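4.2 Fold memory in hand-creased sheets

We were delighted by how much the second round of folding trials told us. The first round, run at Bament in July, had left us with a puzzle: sheets creased by hand kept drifting open overnight, yet the same stock creased over a steel rule held its angle well into the next day. We had put this down to uneven finger pressure. The second round points somewhere more interesting, namely the order in which the creases are made.

Each participant folded the same small box pattern from a printed sheet of instructions. Half of the 30 participants began with the long seam and worked outward; the other half began at the corners and closed the long seam last. Across 313 usable sheets, those folded seam-first sprang back by a median of 15 degrees, while the corner-first sheets sprang back by 41. That is a huge gap for such a small change in procedure, and it held for every paper weight we tried (see Table 3).

Why should order matter so much? Our best guess is that an early long seam gives the later folds something stiff to pull against, so each new crease is pressed deeper into the fibers. Corner folds made first have no such support, and the sheet bows as they are closed. The Ashworth model of crease recovery treats every fold as if it stood alone, and so it misses this effect entirely. Adding one coupling term, as we do in Section 5, brings the predicted angles much closer to the measured ones.

Curved folds are a different and very lovely problem. A rolled section stores strain along its whole width, and a straight seam beside it has to carry the load. 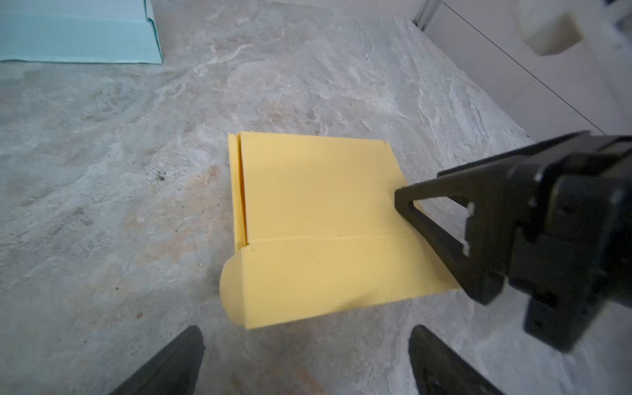 Clunik, 8/13/24

Figure 6. Yellow folded piece with a horizontal seam above a rolled lower section.

Rolled forms were left out of the medians given earlier, as the angle at the seam is hard to define once the neighboring panel bends. We scored them with the Flomik flatness scale instead, and those scores are reported in Appendix B along with the folding instructions.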